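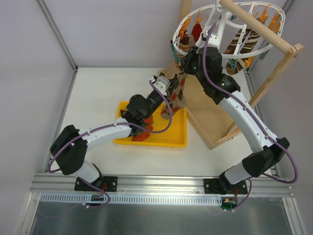

Argyle sock on the hanging rack, yellow tray underneath

From: Botond Vida
To: darning and mending list
Date: 18 May 2025
Subject: Re: Is wool/nylon sock yarn worth the money?

Gwenaël Vidal wrote:
> I've switched to the Prustden sock blend for everything. The label
> promises 100 washes before you see any thinning at the heel, and
> the shop told me the Vusa yarn is spun at the same mill, so you
> may as well buy whichever is cheaper. I did two pairs in April and
> they still look new. Has anyone on the list had a heel go on them?
> Also, do you all still reinforce, or is that old-fashioned now?

Gwenaël, two pairs since April is what, five or six wears each? My worst socks look new after six wears. I'd hold off on switching everything.

I don't believe the 100 washes. Washed how, and on whose feet? A sock that goes through the machine without being walked in will last until the elastic dies. What kills a heel is the back of a shoe, and I have never seen a label that mentions shoes. I wrote to Prustden and asked how they tested it. They sent me a coupon.

As for the same mill story, I've heard it from three shops now about three different pairs of yarns. Maybe it's true. The Vusa I bought was two-ply and splitty, and the Prustden was four-ply, so even if the same people spun them they weren't spinning the same thing. Untwist an end and look before you pay.

Yes, I still reinforce. I carry a strand of plain nylon thread along with the yarn from the start of the heel flap until the turn is done, and again at the toe. On 32 stitches of flap it adds almost no bulk. The fancy slipped-stitch heels are fine, but mine wear out just under the flap, where the slipped stitches stop, so I'm not convinced they do much for me. Your heel may rub somewhere else.

If you want to know, knit one sock in each yarn, same needles, and wear them as a pair. Swap feet every time – I wear out the right one faster and I suspect most people do. Write down the wears. It's dull but I'd trust it over anything printed on a ball band.

I still have most of a ball of the Vusa in gray if anybody wants it for darning. Postage only.

Botond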